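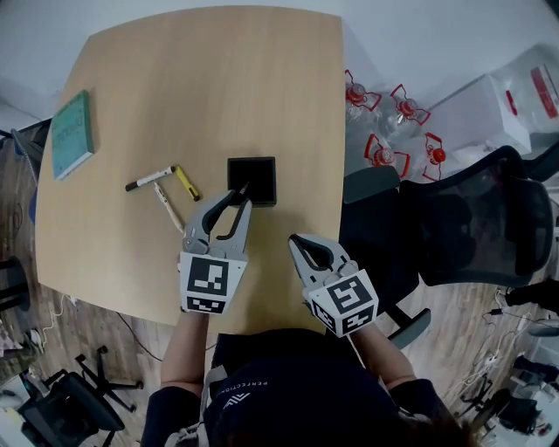
Try the pens on scrap paper before you find a home for them, a reader wrote in after our last desk page, and I couldn't agree more! Out of 29 in my own mug, only two were worth keeping – the rest had been dry for ages.

So start there. Scribble, toss, then give the good markers one small box and stop when it's full. Books go on a shelf (or flat at the very back of the table), and caps go back on with a click.
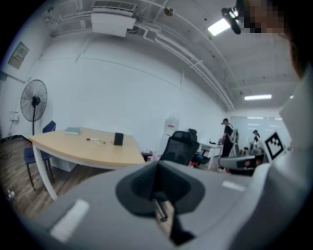
Next comes the floor, my favorite part, because the change is so quick! Pick up bottles and boxes first, then cables. Run each cord along the wall and fasten it with a strip of soft tape – I bought a roll from Jumley and still have most of it. Push the chairs in, sweep underneath, and do the whole round again on Tuesday.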